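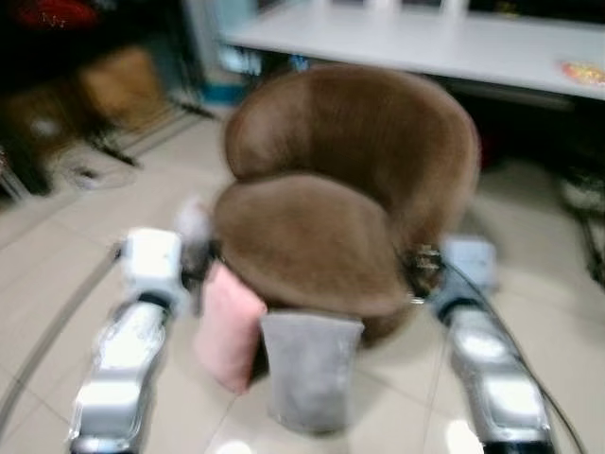

According to Noelia Garrido, a tub chair is any small armchair whose back and arms form one continuous curve. Most writers follow her, though some keep the name for chairs with a low back and call the taller ones egg chairs. Miniature versions are made as toys and display pieces — usually covered in a short-pile fabric, which bends around the shell without creasing. Sarkirico listed one in May with a thick, rounded seat and a choice of brown, pink or gray covers.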